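Ververidis to automate small-item packing at Nemiron site

30/03/2025 – Homewares distributor Ververidis will introduce two automated packing cells at its Nemiron fulfilment centre in May. The cells, supplied by Zarkance, will take over the picking of light items into baskets and trays, work currently done by hand across both day shifts.

The centre stocks 3431 product lines. Of these, 2383 have been classed as suitable for gripper handling on the basis of weight, shape and surface. The remainder, including glassware and framed goods, will stay with manual packers.

Eight packing staff are affected. No positions will be removed. Under the revised roster, staff will rotate between manual packing, cell supervision and demonstration work, in which an operator uses a hand-held gripper to record how an item should be approached, held and released. Recorded demonstrations are used to program the cells through Sokis, the Zarkance control software.

"Our packers know which items snag and which ones tip," said Kosmas Stergiou, operations manager at Ververidis. "Demonstration work is paid at the higher technical grade and counts towards certification." 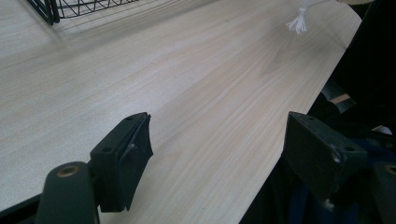 Hand-held gripper with jaws open over a wooden tabletop, wire basket at rear.

Rafail Stamatopoulos, integration lead at Zarkance, said trimmings and loose threads remain the main source of failed grasps – a revised pad profile is under test. Staff may stop either cell at any time without a supervisor's authorisation.

Training modules will be delivered on site during paid hours. Further details on the roster are available from the Ververidis media office.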